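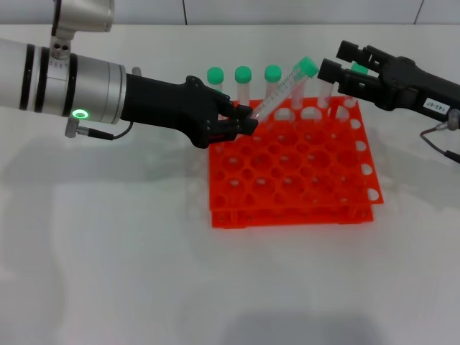
Tubes, two arms and a lot of starting again

November 14, 2019

Most of my time since September has gone on the tube job, so I may as well write down how it is going.

The task is easy to say. Take a capped tube, put it in a hole in the rack, let go. The left arm has the hand with fingers and the right one has the plain gripper, and I drive both of them from a chair at the other end of the bench. Each run is recorded from start to finish, and the recordings are what the model learns from. We call the recording program Clokamia. Joni Keskinen wrote most of it when we were still in the old rooms at Ellholm, and the buttons are still labelled in his shorthand.

The hard part is the angle. The rack is the orange one with two tiers, so a tube has to pass through the top plate and then find its place lower down. With your own hand you tip the tube, feel the cone slide in and stand it up without thinking. Through the controls I feel nothing at all. I have to watch the pointed end, get it over the hole while the tube is still leaning, and then turn the wrist as I lower it. If I turn too early the cone catches on the rim. If I turn too late the fingers run into the next tube along.

Mixed hole sizes don't help. A tube will go into a hole that is too big for it and then lean, and a leaning tube is no use to anyone. I now throw those runs away, even when the rest was tidy. For the first two weeks I kept them, and the model learned to leave tubes leaning, very reliably.

Clear plastic was the other bother. On the screen the body of the tube nearly vanishes against the white table and I end up steering by the green cap. The cap tells you where the top is and very little about the bottom. Joni moved one of the lamps and it got better. I also slowed down, which he had asked me to do in the first place.

A good session is around 20 runs I would keep. After that my wrists get lazy and I start making small corrections that shouldn't be in the data. We have 1854 kept runs so far, counting the ones from before the lamp was moved, and I am not sure those should stay. Joni says leave them in. I want to train once with and once without and see.

The two-armed runs are slower. I have to remember that the gripper keeps its pose when I am looking at the hand, and twice last week I brought one into the other. No damage, only a stop and a reset, and then the long walk round the bench to put everything back in its place.

Next is the same job with the rack turned a little each time, 12 positions marked on a sheet of paper. I did a few this afternoon and the far corner is awkward from where I sit. I'll try moving the chair before I ask for another screen.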